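Laboratory Technician (Glaze and Ceramic Testing)

Tratel, Cullinane site
Full-time, permanent
Reference: 506
Posted: August 19, 2021

Tratel tests glazed tableware for manufacturers, importers and retailers. The work covers metal release, thermal shock, crazing, edge chipping and dishwasher durability. We are recruiting a Laboratory Technician to join the physical testing section at Cullinane, reporting to the Section Lead, Gearóid Egan.

The post is bench-based. Most of the working day is spent preparing samples, running tests to written methods and entering results. Clients send ware in small lots, normally mugs, bowls, plates and serving dishes, and each piece is logged, photographed and given a sample number before any test begins.

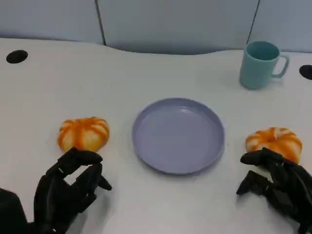
Teal-green mug on a white worktop.

Duties

Receive and log incoming samples. Check each piece against the client's packing list and record any damage found on arrival.

Carry out visual inspection for pinholes, crawling, bare patches and glaze faults at the rim and handle joint.

Prepare leaching solutions and fill ware to the level set out in the method. Cover, time and decant. Pass extracts to the chemistry section with the correct paperwork.

Run thermal shock and autoclave cycles, and examine pieces for crazing with dye and a hand lens.

Load and unload the dishwasher durability rig. A standard programme is 2,000 cycles, and pieces are withdrawn at set intervals for gloss and colour readings.

Keep equipment logs up to date and carry out daily checks on balances, ovens and the gloss meter.

Write up results in the section's template. Reports are checked by a second technician before issue, and the postholder will be expected to check the work of others once signed off on a method.

Training is given on every method. New technicians normally start with sample reception and visual inspection, and move on to leaching and thermal work when the Section Lead is satisfied with their records.

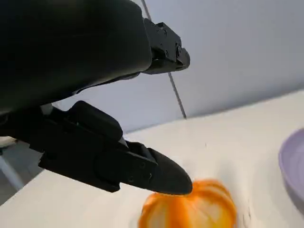
The section logged 2,119 samples in the last reporting year. The workload is uneven. It is heaviest from June onwards, when retailers submit ware for the winter ranges, and annual leave in that period is limited to one person from the section at a time. Applicants should take this into account.

Essential requirements

A science or engineering qualification at Level 3 or above, or equivalent experience in a testing or production laboratory.
Accurate written records. Samples of previous work may be requested at interview, with client details removed.
Normal or corrected colour vision. A short colour matching test forms part of the interview.
Able to lift and carry boxed ware – a full crate of plates is heavy, and a trolley is available for longer distances.
Comfortable working with dilute acids under supervision.

Desirable

Experience of ceramics, glass or enamel, whether industrial or studio.
Familiarity with measurement uncertainty and basic statistics.
A full driving licence. Samples are collected from the Jolholm warehouse when the courier is not running.

Hours and conditions

Four weeks of the year are worked on a late shift to cover the durability rig. The remainder is standard daytime hours. A shift allowance is paid for the late weeks. Overtime is occasional and voluntary.

Protective clothing and safety glasses are supplied. Prescription safety glasses can be ordered after the probation period. Parking is available on site, and the Vullulville bus stops at the main gate.

How to apply

Send a CV and a covering letter of no more than one page, quoting the reference above, to Gearóid Egan, Physical Testing, Tratel, Cullinane. The letter should describe a test or measurement you have carried out yourself, including one source of error and how it was dealt with. Letters that leave this out will not be considered.

Interviews will be held at Cullinane and last half a day – this includes the colour test, a practical exercise in visual inspection and a tour of the section. Travel costs within reason are refunded on production of receipts. Applicants who are not shortlisted will be told by email.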